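Does the Robot Know What It's Doing?
By Mesfin Birhane
Kids' Explainers, posted 8/7/25

You have probably seen a video of a robot arm picking up a cup. The title says something like "Robot Learns to Clean Up!" Then come the happy music and the comments saying robots will soon do all our chores.

I like robots. I also like asking annoying questions, and my first one is this: what does "learns" mean?

A robot arm is a set of motors joined together. By itself it knows nothing. The part that decides where to move is software, and software is a long list of instructions plus a great big pile of numbers. Let's look at three of the jobs it has to do.

Job one: seeing

The word for this is perception. A camera gives the computer a grid of tiny colored dots. You look at the grid and say "paint bottle." The computer has to work it out from numbers, and it can be fooled. Shiny spots can fool it. So can a bottle hiding behind another bottle. If a camera rides on the arm, the robot's own finger can block the view!

Job two: planning

Say the software has found the bottle. Now it needs a path from here to there that doesn't knock over the cup. You do this without thinking. A planner may try 1,140 different paths and throw nearly all of them away. With two arms it also has to keep them from bumping into each other.

Job three: control

A path is only a wish until the motors follow it. Control software checks where the arm is, compares that with where it should be, and fixes the difference. One program I read about, called Rokel, does this 20 times every second. Is that fast? Try catching a falling paintbrush and see what you think.

What about the learning?

Often a person moves the robot through a job again and again while the computer records everything. Fares Masri, who writes software at a small company called Semaan, told me his team had recorded 2,845 tries at one tidying job. I asked him how many tries a six-year-old would need. He laughed and said up to 2.

Paints, brushes and robot gripper fingers share a table in the first of these views.
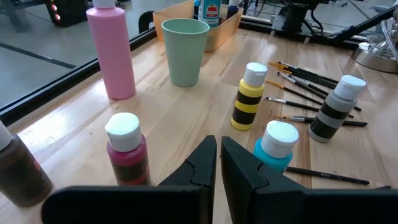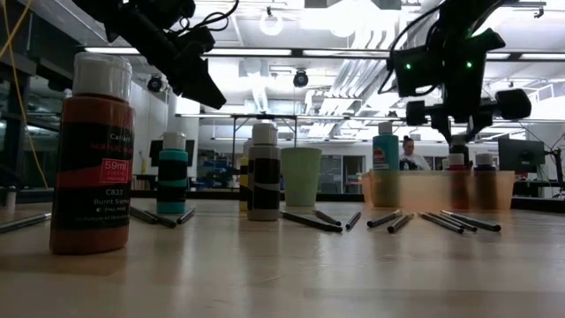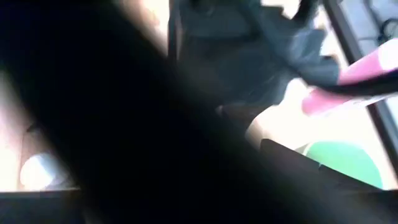
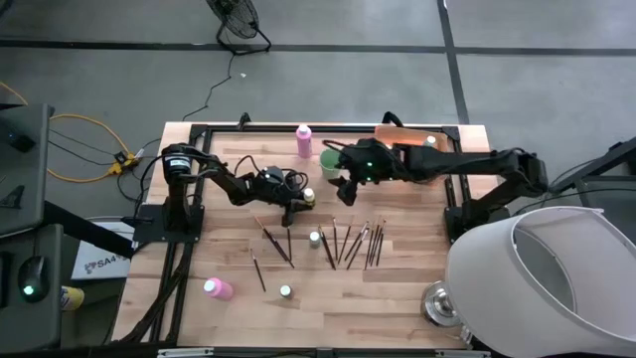 So when a video tells you a robot has learned to tidy up, ask a few things. Did somebody steer it? Was the video sped up? How many times did it drop the bottle before the one they showed you? Would it still work if you swapped the green cup for a blue one, or turned off a lamp?

Sometimes the answers are good. Man-lok Shih, a teacher who read this page before it went up, thinks I am too grumpy, and she says the software she saw in June was much better than what she saw a year earlier. Fine. Better than last year is still a long way from cleaning your room.

Try it yourself

Put a cup and three markers on a table. Close your eyes and have a friend give you orders, using only the words left, right, forward, back, up, down, open and close. Your friend is the software and you are the arm. See how long it takes to get one marker into the cup. Then have your friend move the cup while you're reaching, and start again.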